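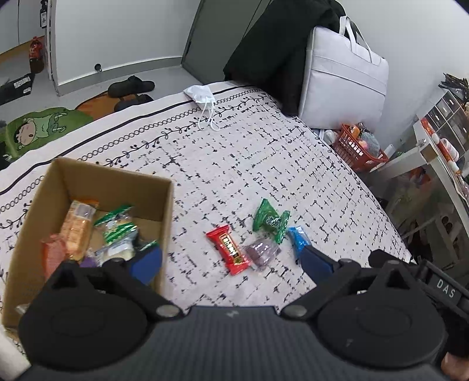
Snack sorting with a hand-held gripper: a cardboard box, a bedspread and four wrapped candies.

PLALITZ PAUSES JITARI ARM TRIALS AFTER GRIP FAULT

DRILLUNDALE, Wednesday, December 9, 2020 – I'm Orvokki Laitinen, I run Plalitz, and I'd much prefer to be writing to you about our new picking demo. Instead I'm writing about a fault in our Jitari software, which we found last week and which has led us to stop all trials with the Jitari arm until further notice.

The short version: the arm closed harder than it should have on a packet it was handing to a person. One of my colleagues, Detlef Fuchs, had his thumb between the fingers when it happened. He got a bruise and a sore nail, he saw a doctor the same afternoon, and he was back at his desk the next morning (complaining about the coffee, so we took that as a good sign). But a bruise is more than I'm willing to accept from a machine meant for people's homes, so off it went.

Now for the longer version. Jitari learns how to pick things up from recordings of people doing the same job with a hand-held gripper. We like to record in ordinary rooms, with ordinary clutter, and small wrapped snacks are one of our favorite tasks. They slide, they crinkle, the ends twist, and they come in every shape going! A person with a gripper in hand slows down and eases off without even thinking about it, and that easing off is exactly what we want the arm to pick up.

Each recording carries a number for how far apart the fingers are. In February we changed the program we wrote to read those numbers, and we made a mistake in it. For 600 of our 3000 recordings it used the wrong zero point, so the software believed the fingers were more open than they were. An arm trained on that data keeps squeezing when it ought to stop. 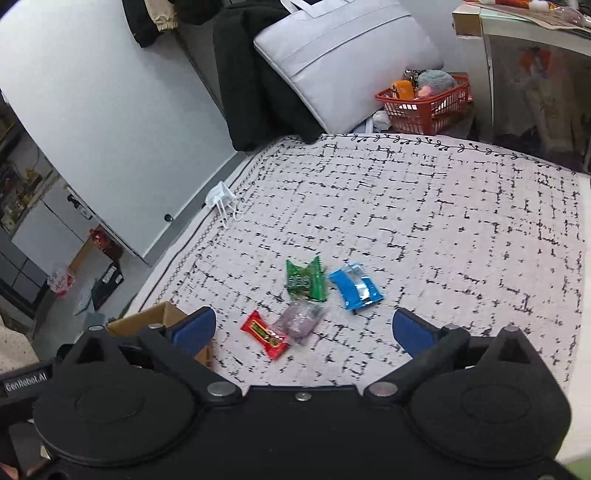
With a soft packet you might never spot the difference. Most of our checks used soft packets, and the arm passed them with room to spare. It took a stiffer bar and a human thumb to show us what we'd missed, and I'm not proud of that.

I want to be very clear that the hand-held tools did nothing wrong. Costel Stoica went through the raw recordings and the numbers in them are fine. The error was in our own code, and it got past our own review, including mine.

There was also a second problem, and in some ways it bothers me more. Jitari has a force limit that should cut in whatever the training data says. It was switched on, but it had been set for our heavy bench tests and never set back for handing things to people. Santeri Kettunen has since moved it into a locked file that 2 people have to sign off on before it can be changed.

What we're doing now:

All Jitari arms are powered down, both here in Drillundale and at our trial partner, Mellor. Mellor had 4 arms running and has had no injuries or damage to report.

The affected recordings have been pulled and are being read again from the raw files. We'll train from scratch on the corrected set.

Stiff items go into every grip check from here on, and so does a padded test finger with a pressure sensor inside. Sirkka Manninen is building that one and has already broken the first version.

Handovers to people stay off the program entirely until an outside safety inspector has looked at the arm and put something in writing. I don't have a date for that and I won't guess at one – we'd only end up rushing to meet it.

If you've taken part in a Jitari handover session at any point since February and you remember the arm gripping too hard, even if it seemed like nothing, please tell us. You can write to me directly through the Plalitz press office or ask for Sirkka, who is keeping the incident log. We'll send the full fault report to any partner or reporter who asks for it once the inspection is done.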